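**Course: Remembrance and Public Memory in Europe — notes for session 2**

These notes go together with the reading from last week. Please bring them printed or on your screen, because we will look again at the list of questions near the end.

## What do we mean by a day of remembrance?

A day of remembrance is a fixed date in the year on which a state, a town or a group of people thinks publicly of the dead. It has usually three parts: a date, a place and some action that is repeated. The action can be very small, for example two minutes of silence.

We should separate this from a national holiday in the festive sense. On a festive day people celebrate something which was gained. On a day of remembrance they think of something which was lost. In practice the two are often mixed, and in our course we will see several cases where a country changed the tone of a day without changing the date.

## Why November?

Many students ask why so many of these days fall in November. There are two answers and both are correct.

The first is the armistice of 11 November 1918, which ended the fighting on the Western Front. Britain and France marked the date already in 1919. In Belgium it is a public holiday until today.

The second answer is older. All Saints' Day and All Souls' Day are on the first and second of the month, and families in Catholic regions went to the graves long before 1914. So the new custom came into a season which was already quiet and serious.

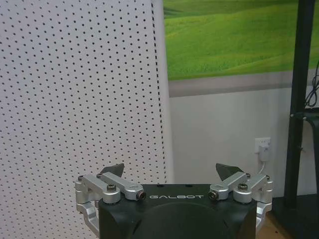
Germany went a different way. The Volkstrauertag was first proposed shortly after the First World War and was held in spring for some years. Under the National Socialists it was renamed and became a day for heroes, with flags at full mast. After 1945 it was necessary to give it a new meaning, and from 1952 it was placed in November, two Sundays before the first Sunday of Advent. Since then it is a day for the victims of war and of tyranny in all nations — a wide description, and some historians find it too wide.

## Names on stone

Before the nineteenth century a war monument normally showed a king or a general. The ordinary soldier was seldom named. After 1918 this changed almost everywhere, and small villages put up long lists of names.

For our exercise we use the parish material which Wiebke Böttcher copied for the seminar. It contains 2,036 names, and 217 of them have no known grave. When you work with it, please pay attention to the following:

1. Order of the names. Alphabetical order treats all men as equal, while order by rank does not. Some lists use the year of death.
2. Who is missing. Look for men who died of their wounds after the monument was finished, and for nurses and civilians.
3. Later additions. The names from 1939 to 1945 were often put on the same stone, sometimes in other letters and with less space.
4. The verb. "Fell", "died", "gave their lives" and "were killed" do not say the same thing. Write down the original wording before you translate it.

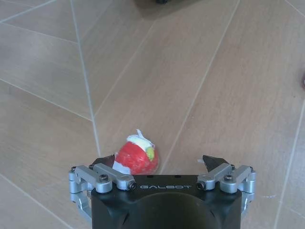 ## Questions for the discussion

- Can a day of remembrance stay alive when no person is left who remembers the event?
- Should former enemies hold the ceremony together? Compare Verdun in 1984 with an example from your own region.
- Who chooses the words which are spoken, and who is invited to stand in the first row?

## Practical matters

The short paper should have not more than 15 pages with notes. Elfriede Haberkorn will read the first drafts, so please send them to her and put me in copy. The last day for drafts is Sunday, June 7, 2020. If you quote from the parish material, give the page and the column.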